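Home Journal Issues Articles Authors Search

Catríona Ní Chonaill
August

4.2 Sock sorting

The second chore in the Stirau set is sorting loose socks into a basket. We included it for the same reason earlier groups included towels: the object has no fixed shape, it weighs very little, and a person does the job without looking for long. Each trial begins with socks placed by hand on the tabletop and ends when all of them are in the basket or when the time limit of 40 seconds per sock runs out. Both arms may be used, and the policy decides which arm takes which sock.

We ran 64 trials. Socks were dropped from a low height before each trial so that folds and twists varied. Clutter was left on the far side of the work surface throughout, as it would be in a house, and its arrangement was not controlled. 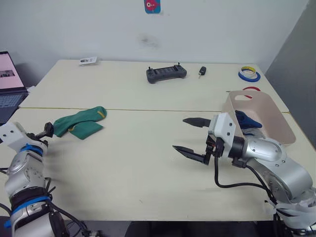

Figure 3. Sorting task on the two-table surface. A green sock lies between the grippers; a navy sock is in the basket.

Failures fell into two groups. In the first, the fingers closed on a single layer of fabric near the cuff and the sock slid out during the lift. In the second, the grasp held but the sock caught on the rim and stayed there, partly outside the basket. We scored a sock as placed only if no part of it touched the table at the end of the trial. Under this rule 23 trials failed, most of them in the first group.

The seam between tables was a smaller source of error than we expected. Socks lying across it were segmented correctly in all but three trials. Dark socks inside the basket were harder, and the policy sometimes reached for one that had already been placed.

Compared with the Jekholm baseline, which uses one arm and a suction tool, our system needed fewer repeated grasps but took longer per sock. Neither system attempts pairing. Ó Gríofa's protocol scores pairing as a separate chore, and we follow it in Section 4.3. Tests in the Prundville apartment used the same grippers and the same time limit, with the basket placed on the floor.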